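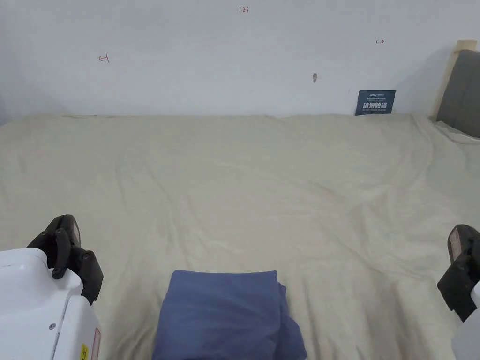
A grabber on each side and a folded navy-blue cloth between them.

Explore | Read | Try It | Ask Us | Grown-Ups

Young Readers > Machines > How Robots Learn

Filed under: Robots and Helpers, ages 7 to 10

How does a robot learn to fold a shirt?

Think back to when you learned to tie your shoes. Somebody probably sat down beside you and showed you the loops, and then showed you again, and then (very patiently, I hope!) showed you again the day after that. Robots need showing too, only they need an awful lot more of it than you did.

A shirt is a tricky thing for a machine. A block stays the same shape wherever you put it, but a shirt flops and bunches up and hides its own sleeves – so there is no one list of steps that works every time. What the robot needs is a big pile of examples to learn from.
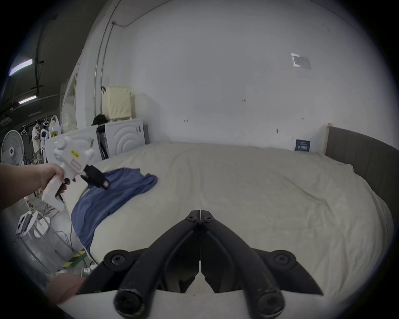 Words by Ginevra Dal Bello | March 26, 2022

Each example is called a demonstration. A person picks up two hand-held grippers, which are a bit like fancy kitchen tongs, and does the job with those instead of with bare fingers. The white one at the left has a handle to hold and a dark trigger under the hand. A blue garment is lying crumpled on the bed, on top of a big cream-colored sheet, and cloth like that is just the sort of thing a learning robot finds puzzling.

Cameras save what the grippers see, and the computer keeps track of how they move. Our Braveslow collection has 455 demonstrations in it so far, and over 40 of them were done by Thomas Lombardi, who now folds his own laundry very neatly indeed.
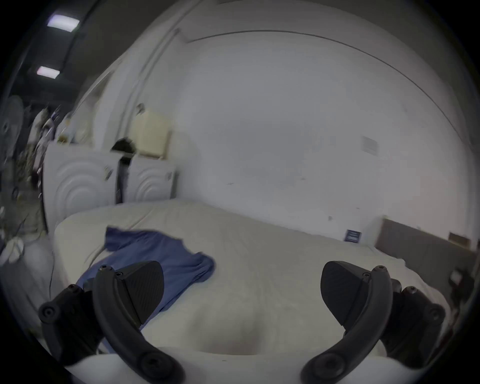 The Pekmont Learning Machines Club

Look at the black pads near the tips of the two fingers. They have a fine texture on them, a little like the bottom of a sneaker. The T-shirt is all rumpled, with its collar and one sleeve folded up, and the computer has to work out from pictures like this which bit is which.

Want to try it at home? Take two pairs of kitchen tongs, ask a grown-up first, and fold a T-shirt on your bed without touching it with your hands. Then mess it up and start over – a different mess each time, please.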